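Posteck opens Caster simulation kit to outside labs

Posteck, a maker of software for training and testing robot arms, has put its Caster simulation kit on general sale. The release went out on Aug 5, 2024, after a closed trial with a small group of customers.

Caster lets a team run an arm through household tasks on a computer before trying them on hardware. It comes with 40 room layouts and a library of 371 objects, and users can add their own. 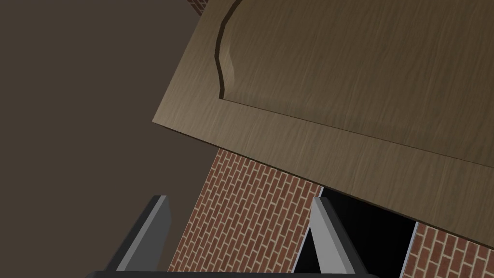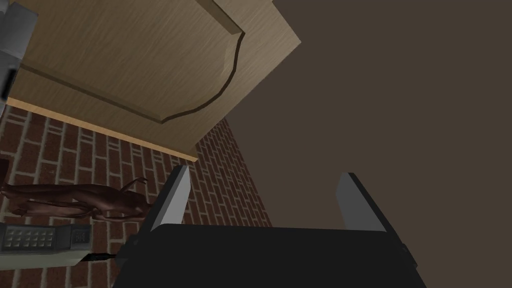
Simulated views from Caster, with the gripper's two fingers and a wood-grain panel against brick.

Hélène Beaudoin, who manages the product at Posteck, said most trial users asked for better close-up views from the arm. "They wanted to see what the arm sees when it gets near a door or a shelf," she said. "So we spent most of the spring on that."

A single-seat license costs $2,075 a year. Schools and nonprofit labs pay $1,000. Both prices include updates and email support - phone support is extra, and Posteck has not said how much.

Fraser, a lab supply firm, will handle orders outside North America. Buyers who already use Cloritz, Posteck's older planning tool, can bring their saved tasks into Caster, though tasks that rely on custom grippers will need to be set up again by hand.

The kit runs on Windows and Linux. A Mac version is planned, but Beaudoin would not give a date. Posteck is also working on soft objects such as towels and bags, which the current release does not handle.

A free trial with three of the room layouts is open through the end of August.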